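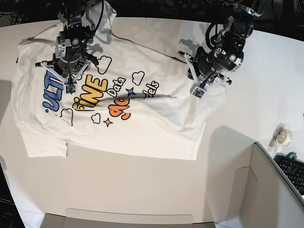 Two arms at work on a T-shirt. The gripper on the right has hold of the cloth near the shirt's edge.

Chores at the Bench: Gallery

The Muvgate Household Tasks Program studies whether machines can take over ordinary chores in homes, laundries and small shops. This page accompanies the program's August report. It is intended for visitors, partner organizations and members of the public who wish to know how far the work has come.

Laundry was selected as the first subject of study. A person folds a shirt with little thought, and most households do so several times a week. For a machine the same shirt is a difficult object. It has no fixed shape, it hides parts of itself when it wrinkles, and it moves in places other than the one being pulled. A method that succeeds with a plate or a box will often fail with a sleeve.

About the picture

The garment is a white short-sleeved T-shirt with a printed graphic across the chest. Parts of the lettering, including the words "FINE" and "Data," remain readable among the creases. Printed shirts are kept in the test set on purpose, as plain ones make up only a small share of a normal wash.

Each arm ends in a gripper with two white fingers, and a small camera is mounted between them. Folds in the fabric spread from the point of the grasp toward the middle of the shirt. Reading such folds correctly is a large part of the task.

How the trials are conducted

Each garment type is given 50 attempts under the same lighting. An attempt is recorded as complete when the item has been folded and placed flat within 3 minutes. Attempts that need a human hand at any point are recorded as incomplete, even if the final fold is acceptable.

In the most recent round, 53 percent of all T-shirt attempts were recorded as complete. Towels did considerably better. Long-sleeved shirts did worse, and fitted sheets have been withdrawn from the schedule until next year.

"The question we receive most often is whether a family could use this today," said Callum MacLeish, who directs the program. "Our answer is no. A commercial laundry with one kind of towel and a patient supervisor might reasonably consider it."

Participating organizations

Hokance advises on garment handling and supplies the written folding standards. Ralotex provides used clothing for the trials, which now draw on a stock of 1000 items. The Yeo Reading Room holds printed copies of the report and of the two earlier summaries.

Visits and further information

The test area may be viewed by arrangement with the program office. Groups should apply in writing and state whether step-free access is required. Visitors are asked not to handle garments set out for testing.

Requests to reproduce the picture on this page should be addressed to the program office and should name the intended publication.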